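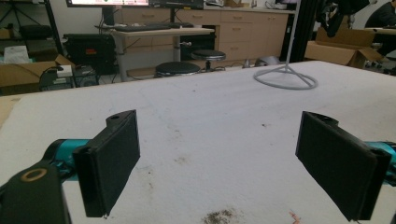
Jan 29, 2025

Big clear-out day in the workroom, and I loved every minute of it! Gavin had the cabinet drawers open before I got my coat off. We agreed on one rule – if neither of us could say what a thing was for, it went in the box by the door – and then of course we broke it right away over a bag of brackets that Gavin swears came with the Rusel shelves we gave away last April. They stayed. I know, I know.

The drawers are so good now. Cables have one all to themselves, tape and scissors are in the next one along, and I found my good tweezers (the ones I accused poor Vasylyna of walking off with, so I owe her a cake). Also a Belmonte tin with 54 buttons in it. I counted them twice, sitting on the floor, very happy. My receipt from the Cletside trip was under the tin, $221, and I'd given up on ever seeing that again.

Tomorrow I want to do the big white table. I love that surface, soft and a bit fuzzy like felt, but it shows every little speck and it's gone gray and smudgy in places. Vasylyna says a lint roller first, then a barely damp cloth, and never scrub. I'm going to try a corner before I go anywhere near the middle.

We talked about moving the standing desk too. Gavin wants it by the window, I like it just where it is, in front of the cabinets, where I can turn around and reach a drawer without taking a step. We measured the window wall and the desk would fit with 2 inches to spare, which made him unbearable for the rest of the afternoon. No decision yet. I said I'd think about it over the weekend and I might even mean it.

Soup for supper, and my knees are killing me. Must call Gritlow in the morning about the drawer labels – they come in packs of 50 and I want the plain ones, with the rounded corners if they still have them.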